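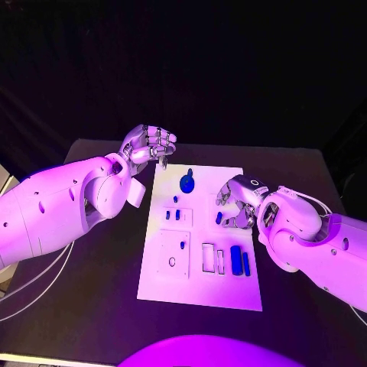 A white board and a small piece of metal, under pink light.

Painted house signs: the questions I get asked most
Last updated 29/03/2025

I paint house names and numbers by hand, on boards, from a very small workshop in Hanby. My inbox fills up with the same questions every spring, so I've put my answers on one page. If yours isn't covered, use the form on the contact page and I'll get to it when my hands are clean.

How big should my sign be?

Bigger than you think! Most people measure the gap next to the door, lop a bit off to be polite, and end up with something the size of a paperback that can't be read from the gate. My standard board is 500 mm wide and 300 mm high, and it suits most ordinary front walls. If you've a long drive or a hedge in the way, go up a size or move the sign nearer the road.

Try this before ordering. Cut a piece of cardboard to the size you fancy, write the name on it in fat marker pen, tape it up and go and stand across the road. Then do it again at dusk. I've had customers change their order completely after doing this, usually upwards.

How tall do the letters need to be?

For a name you'd read from the pavement, my usual capital is 64 mm. Numbers I like taller, as delivery drivers look for the number and ignore the name. Long names are the awkward ones. Something like "The Old Coach House" either goes on two lines or gets squashed, and I won't squash it. Two lines nearly always looks better anyway, with the short words small and the main ones large.

Can I choose the lettering?

You can, up to a point. I offer three hands. There's a plain block one, an old-fashioned one with little feet on the letters, and a loose brushy script I call Espiritu. The script is lovely on short names (Rosebank, Fernlea, that sort of thing) and hopeless on numbers, so if you want both I'll do the number in block underneath.

Please don't send me a computer font and ask for an exact match. I can get the general feel of it, but these are painted with a brush by a person who drinks too much tea, and no two letter S's will come out identical. If you need them to, a vinyl sign will be cheaper and you'll be happier with it.

What paint do you use?

Kuleck sign enamel, gloss, for nearly everything. I tried a water-based paint for a while and liked the lack of smell, but I didn't get on with how it left the brush on long curves. The enamel flows out beautifully and takes an age to dry, so there's a lot of waiting in this job. The background gets primer, two undercoats and two top coats, rubbed down in between, and that is before I've drawn a single letter.

I keep fourteen colours in. The dark green and the off-white are the favourites by miles. I'm fond of the mustard but have given up trying to talk people into it.

Should I go for dark letters on a light board, or the other way round?

Look at your wall first. A white board on a white rendered wall disappears, whatever colour the letters are, unless there's a painted border to hold it together. On red brick a pale board jumps out nicely. On grey stone you can do almost anything. Porches are tricky, as a dark board in a shady porch is basically a hole.

The other thing is your outside light, if you've got one. A warm yellow bulb turns blue lettering muddy and makes cream look almost orange. 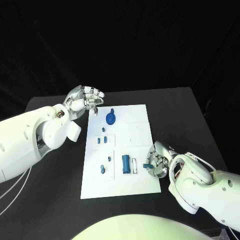

So have a look at your colour chips outdoors in the evening as well as on the kitchen worktop at lunchtime. I post out chips for the price of a stamp, and you can hang on to them.

How do I fix it to the wall?

Every sign comes with two holes, already drilled and sealed, and a pair of Rekov brass dome screws with plugs to match. On brick, drill into the brick itself and leave the mortar alone. It's harder work but it'll hold. Put the small spacers behind the board so air can get round the back. Water sitting behind a sign does far more harm than rain on the front of it.

Do up the screws by hand, and stop when they feel snug. I've had to repaint more than one board where somebody got enthusiastic with a power driver and cracked the enamel in a neat star round each hole.

If you rent, or you're not allowed to drill, I can put eyelets in the top edge so it hangs from a hook or a gate. Mention it when you order. I can't add them afterwards without making a mess of the paint.

How long will it last?

Facing north, years and years. Facing south in full sun, the gloss starts to dull sooner and reds fade first — they always do. Seaside houses get it worst of all, with the salt. I tell people to expect to want a touch-up at some stage and to be pleased if they don't.

Wipe it over with washing-up water and a soft cloth a couple of times a year. Nothing scratchy, no bathroom spray, and please keep the pressure washer well away from it.

Can you repaint an old sign?

Often, yes, and I enjoy those jobs more than new ones. Send me a photo of the front, a photo of the back and one of any edge that looks soft. If I can push a thumbnail into the edge, the board has had it, and I'd suggest tracing the old lettering and copying it on to a new one. I've got a drawer full of tracings now and some of the old signwriters were miles better than me.

Do you do shop signs, boats, vans, gravestones?

Small shop signs, yes, if they fit on my bench. Boats, sometimes, if the boat comes to me on a trailer and the weather's dry. Vans no, gravestones no. Wedding table plans also no, sorry. I did one set and I'm still recovering.

How much is it and how long will I wait?

Prices are on the order page and depend on the size and the number of letters. There's no charge for the drawing, and you get two rounds of changes before I start painting. After that I'd rather not, although if you've spelt your own house wrong I'll be kind about it. (It does happen. Check the drawing out loud, letter by letter, with someone else in the room.)

The wait goes up and down. Five or six weeks is normal and it's longer before Christmas. I shut for the whole of July, so anything ordered in late June won't be looked at until I'm back. Damp spells slow me down too, as the paint just sits there sulking.

What if it arrives damaged?

Photograph the box as well as the sign and send me both within a few days. I pack them with foam corners and far too much tape, and breakages are rare. Small chips I can usually fix if you post it back at my expense. Anything worse and I'll paint you another.

Can I come and collect?

Of course, but let me know first. I'm up a track on the edge of Hanby, satnavs put you in the farmyard next door, and the farmer has opinions about that. Look for the green gate. It hasn't got a sign on it yet — I know, I know.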